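Navunmont Shared Workshop
Home Assistance Arm – Progress Report to the Stetell Fund
Reporting period ending November
Prepared by Blandine Pruvost, project lead

1. Summary

The project remains on schedule for the second of its three stages. The first stage, which covered the purchase of materials and the construction of the arm, was closed in the previous period. The present stage concerns control software and simulated trials, and the third will bring the arm into a furnished room at the workshop. Members continue to work on Friday evenings, with additional sessions arranged as needed.

The purpose of the build is unchanged. We intend to produce a low-cost arm that a person with limited reach can use at home to pick up small belongings from seats and tables, and to publish the plans so that other workshops may build it.

2. Work completed

The main collars were remade after the first set slipped under load. The replacement parts are held with two bolts each and have given no trouble on the bench. The wiring has been rerouted along the beam, and the connectors at the wrist were changed for a locking type. One spare of each connector is kept in the project cabinet.

On the software side, the motion planner was moved to the Pakzad controller board. This took longer than planned – the board arrived with outdated firmware, and the supplier needed two weeks to provide a working update. The planner now runs without interruption for the length of a session.

3. Simulated trials

Trials are carried out in a simulated living room before any motion is attempted on the hardware. The room includes a couch and a table, and small items are placed on them for the arm to approach. A total of 800 trials was agreed with the Fund for this stage, and all have been run.

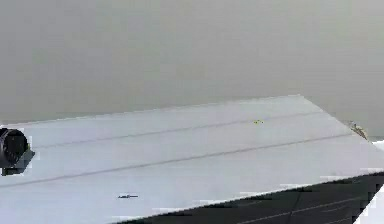
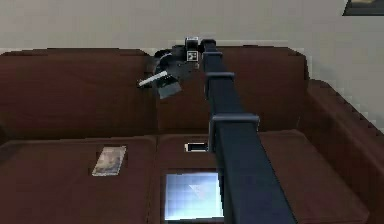
Views from the simulated room: a tabletop, and the arm reaching over the couch.

Of the 800 trials, 91 ended in a stop ordered by the safety limits. Most of these stops occurred when the planned path brought the wrist too close to a backrest. The limits were set cautiously at the outset and we do not propose to relax them in this stage. Instead, the planner will be given a higher approach path for seats, with the descent made only over the target item.

Flat items remain the hardest to handle. The fingers need a small gap under the edge of an object, and a soft cushion behaves differently from a firm surface. The simulation treats both as rigid, so results for seats should be read with care until they are repeated in the workshop.

4. Expenditure

Spending to date is $1,425, within the amount released for the first two stages. The largest item in this period was the controller board. A further $50 went to fasteners and cable. No transfer between budget lines is requested.

5. Difficulties and changes

The workshop's electrical supply was under repair for part of the period, and bench sessions were moved to a member's garage. No equipment was damaged in the move. We have also changed our supplier of bearings to Zustonov, as the earlier supplier no longer sells in small quantities.

The written safety procedure has been revised. Two members must now be present whenever the arm is powered – one at the controls and one at the stop switch.

6. Next period

We will complete the new approach path and repeat the stopped trials with the same starting positions. Soft cushions will be tested on the bench using the existing gripper before any change to its design is considered. A draft of the assembly instructions will be sent to the Fund for comment, with the parts list attached.

We ask the Fund to confirm whether the visit planned for the third stage can take place on a Friday evening, when most members are able to attend.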